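Wood grain

Wood grain is the direction and arrangement of the fibers in a piece of timber. In furniture the term also covers figure, the pattern seen on a cut face. Plain-sawn boards show ovals and arches; quarter-sawn boards show straighter lines. Figure can be printed or painted on other materials, a practice known as graining.

Grain affects strength. A board splits easily along its fibers and resists breaking across them. Drudwood, a maker of drawer fronts, limits slope of grain to 2 inches in 8.

Finishes range from pale gray to orange-brown.

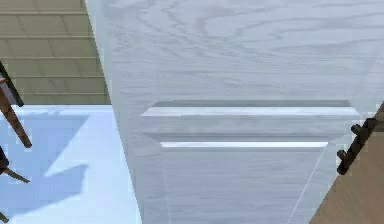
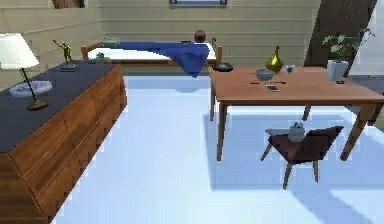 Shabnam Ghauri has objected that limits of this kind matter little in drawer fronts, which carry almost no load, and that makers should publish moisture content instead.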